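Learning to throw away slowly

Cerau is a small firm that helps people to empty their homes after a death or before a move. Its founder started alone, with one van, and since then she has worked in 107 houses. We spoke by phone for over 5 hours in total, and she asked me to leave her name out.

“People think the big furniture is the problem,” she says. “A wardrobe is easy. You decide in one minute.” The hard part is paper. In one house in Bremari she found 868 letters, all from the same sister, and the family could not agree who should have them. The work stopped until May.

She does not like the word clutter. “It is an insult to the one who kept it,” she explains. Her own rule is to begin with the kitchen – it has few memories – and never to open photo albums before lunch. She charges 900 for a whole apartment and nothing for the first visit.

I asked if she keeps anything for herself. She was quiet for a moment. “One spoon, with permission,” she answered.

The last thing she looks at in every home is what she calls the small drawers, and she leaves a full afternoon for them. “There the family begins to talk,” she says. She means the kind of white plastic organizer with three drawers below and an open tray on top, where two yellow balls can share the space with a little yellow cap and other small items. She lets the relatives take out each thing by themselves, and she only holds the bag.

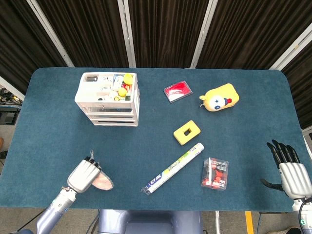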